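4.2. Transferencia al aula y límites de los datos

Buena parte de la bibliografía sobre formación permanente del profesorado da por hecho que un curso bien valorado modifica la práctica docente. Los datos del programa Mengal invitan a dudarlo. De las 1.461 encuestas recogidas al cierre, casi el 75 % califica la formación de «útil» o «muy útil»; sin embargo, en las 40 aulas observadas durante el curso siguiente apenas se registraron cambios en el tipo de preguntas que el docente dirige al grupo. Taipe, responsable del informe interno, atribuye el desfase a la falta de tiempo para preparar las sesiones. La explicación es plausible, pero el informe no aporta ninguna medida de ese tiempo.

Tampoco convence el recurso a la satisfacción como indicador indirecto del aprendizaje. El cuestionario se administró en la última sesión – con los formadores presentes – y no volvió a pasarse. Las observaciones, por su parte, corrieron a cargo de dos personas que conocían los objetivos del programa, y el acuerdo entre ambas solo se calculó para las visitas de enero. Con este diseño puede afirmarse que los asistentes salieron contentos; que enseñen de otro modo queda por demostrar. La sección 5 examina si las tareas manipulativas ofrecen una base menos frágil.

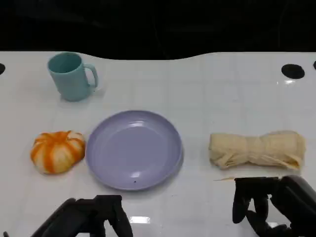 Figura 2. Taza y plato sobre superficie blanca.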